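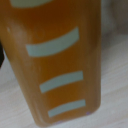

Orange mit hellen Streifen: Behälter aus der Nähe.

Ein halbes Flugzeug, bitte

Ich wollte nie ein Flugzeug besitzen. Ich wollte fliegen, das schon, aber besitzen? Mit Hangarmiete und Jahresnachprüfung und diesem Gefühl, dass irgendwo im Regen Geld verdunstet? Jetzt gehört mir trotzdem eins, jedenfalls zu einem Viertel. Es ist ein zweisitziger Tiefdecker von Stirnar, steht in Stotamach auf dem Platz und hat ein Kennzeichen, das ich im Schlaf buchstabieren kann.

Angefangen hat es mit einer Anzeige am Schwarzen Brett der Flugschule. Vier Anteile, einer frei, Maschine mit 3000 Stunden auf der Zelle. Bei der Zahl habe ich erst einmal geschluckt! Inzwischen weiß ich, dass mich die Stunden weniger kümmern sollten als die Jahre, in denen so ein Flieger nur herumsteht. Motoren, die selten laufen, rosten von innen. Unserer läuft zum Glück viel, weil einer von uns praktisch jedes Wochenende irgendwo Kuchen essen muss.

Was mich überzeugt hat, war das Bordbuch. Ich habe einen ganzen Abend darin gelesen wie andere Leute in einem Krimi. Jeder Zylindertausch, jede neue Bremsscheibe, sogar eine harte Landung in Rovesora mit anschließender Fahrwerksprüfung stand drin, sauber eingetragen und abgestempelt. Bei einer anderen Maschine, die ich mir vorher angeschaut hatte, fehlten zwei Jahre. »Verlegt«, hieß es. Danke, tschüss.

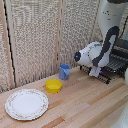

Teller, Schale und Tasse auf hellem Holz.

Über das Geld reden Piloten ungern, also mache ich es kurz. Wir zahlen eine feste Umlage im Monat und dazu die geflogene Stunde, Sprit inklusive. Im September bin ich so viel geflogen, dass ich die Abrechnung zweimal lesen musste (beim zweiten Mal wurde es auch nicht besser). Versicherung und Prüfung laufen über die gemeinsame Kasse, und vor jeder Ausgabe über 300 Euro wird abgestimmt. Klingt spießig, hat uns aber schon einen Streit über Sitzbezüge erspart.

Mein schönster Flug bisher ging nach Gazi, 272 Kilometer mit Rückenwind, unten lauter abgeerntete Felder und auf der Frequenz so gut wie kein Mensch. Ich kam an, trank einen Kaffee und flog gegen denselben Wind wieder heim — deutlich langsamer und mit kalten Füßen. Die Heizung ist nämlich unser Sorgenkind. Links wird man gebraten, rechts friert man, und der Hebel kennt nur zwei Stellungen.
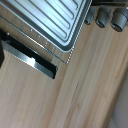 Aus der Haltergemeinschaft kam dazu der Einwand, die Heizung sei völlig in Ordnung, ich solle gefälligst die Lüftungsdüse rechts zumachen, die habe schon beim Kauf geklemmt. Na gut. Ich habe sie jetzt mit etwas Silikonspray behandelt und werde berichten.

Wer selbst mit einem Anteil liebäugelt: Fliegt vorher mit allen Miteigentümern eine Runde, wirklich mit allen. Ich habe 50 Euro in die Kaffeekasse geworfen und durfte dafür einen Nachmittag lang hinten — pardon, rechts — sitzen und zuschauen. Wie jemand die Vorflugkontrolle macht, sagt mir mehr als jeder Vertrag. Den Vertrag braucht man trotzdem, vor allem den Absatz über den Ausstieg.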